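Last updated by Nestor Marquez

Clirkwood table cell: setup and upkeep

2022-11-19, by Gerardo Talavera

Hello! If you're reading this you've probably just been handed the Clirkwood cell and would like it to move. I've looked after it for most of its life, and this README is everything I'd tell you if I were standing next to you. It covers the two arms, the grippers, the head camera and the little pile of scripts that wakes them all up. For the recordings themselves there's a separate card in the Stoneo folder, which Nestor keeps.

What the cell does

It lays a table and clears it again. Bowls, mugs, plates, cutlery, the odd bottle. Both arms are driven by a person through the Ifans handles, and everything gets logged as one run. The current release has 371 runs in it, made from a longer pile that we went through by hand (I still owe Nestor lunch for that). Most of what went in the bin went there for cable snags or a camera that had crept out of place, so a good part of this file is about those two things.

Before you switch on

Park the base square to the table first. The floor is glossy tile and the grout lines are very handy for this: pick one, line the front edge of the base up with it, and lock the wheels. The wheels do slide a bit on tile even when locked, so give the base a shove and see.

Then look at the cables. Each gripper has its own, looping back along the arm, and the loop wants enough slack for a full wrist turn and no more. Turn each wrist by hand, all the way both ways, with the power off. If the loop goes tight, feed a little more through the clip at the elbow. If it hangs low enough to catch a table edge, take some back. I spent an entire afternoon blaming the driver software for a stall that was a cable hooked round a chair!

Loose packing has a habit of migrating towards the base, so kick it well clear before you drive anywhere.

Waking it up

Power the base, wait for the fan to settle, then power the arms, left before right. Run start_cell, then home_arms. Keep your hands off the table while they home — the elbows swing wider than you'd think. If one arm refuses, it's nearly always the right, and the fix is to release the stop button, twist it properly, and run home_arms again. Do that twice at most. After that, ring me.

The Bromari controller holds its own copy of the arm limits. If you edit limits.yaml and nothing changes, that's why: run push_limits and restart. I lowered the table-side limit in November after we swapped tables, and the old value is still in the file as a comment in case the shorter table comes back.

Grippers

The housings come off with four screws. Please use the short driver in the blue tin, the long one chews the heads. Wipe the fingers down with a dry cloth every morning and after anything sticky. Thin metal handles are the hardest thing we ask them to hold, so my daily check is cutlery: close on a fork, lift it, tilt the wrist slowly and watch whether it slips round. If it slips, clean the fingers and try again before you touch the grip force. It's set to 400 in the config, in the controller's own units (no, I don't know what they are either), and putting it up wears the finger joints.

I swap the fingers when the joints feel gritty. The last left-hand set managed 3,122 closes, by the counter in the log, and I'd have been happier changing it sooner. Spares are in the drawer under the monitor. Zero the gripper after every swap with zero_grip, or the closing position will be off and you'll crush something.

Head camera

Check the aim each morning against the printed card. Put the card on the table edge nearest the base, open view_head, and nudge the mount until the cross sits on the dot. Shiny tabletops and floors throw the ceiling light straight back up, so exposure is fixed by hand. Leave it on manual! Auto hunts whenever an arm crosses a bright patch, and the runs come out flickery.

Still on my list

The elbow clip on the left arm is a printed one and it's getting tired. Nestor has a drawing for a better one. The shutdown script also leaves the logger running now and then, so check for it before you pull the plug.
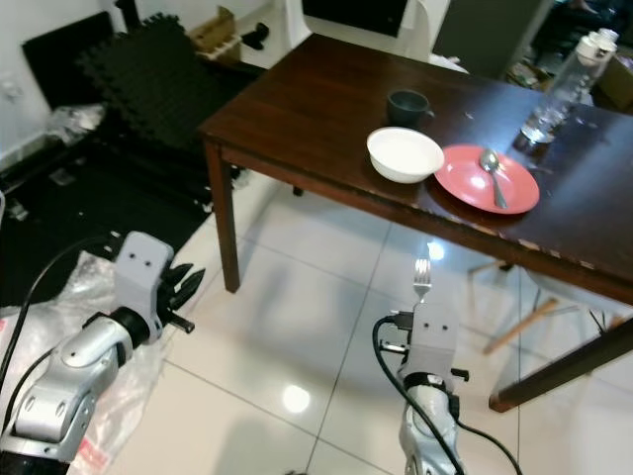
Do I need to zero both grippers if I've only changed the fingers on one?

Just the one you changed. Run zero_grip with left or right after it, then do the fork check on that side before you record anything.

Contact: Gerardo Talavera or Nestor Marquez, Clirkwood | © 2022 Clirkwood | Back to top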